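How Much Power Does a Lid Save?
Anathi Nkuna
December 19, 2019

For my project I wanted to know if putting the lid on a pot really saves enough electricity to bother with. My nan swears by it and my brother never does it, so there was a bit riding on this!

I borrowed a plug-in power meter from Mr Naidoo and used our old Asell hotplate, because you can't plug a meter into a built-in stove. Each run was one litre of tap water, timed until it hit 100 degrees. I did 12 runs, 6 with a lid and 6 without, and let the pot cool right down in between (this took forever and I got heaps of reading done).

The lid won every single time. The biggest gap between a pair of runs was 62 seconds, which I didn't expect from such a small pot. The meter readings went the same way, though two of them were so close I wouldn't bet on them.

If I did it again I'd use a bigger pot and check the water temperature at the start, as our kitchen gets pretty warm by the afternoon. I'd also like to try simmering, where I reckon the lid matters more. 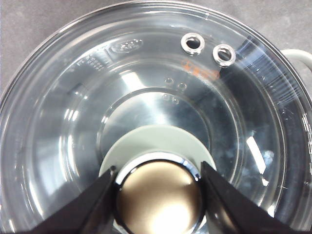
Figure 1. Clear glass pot lid with a metal knob, from above.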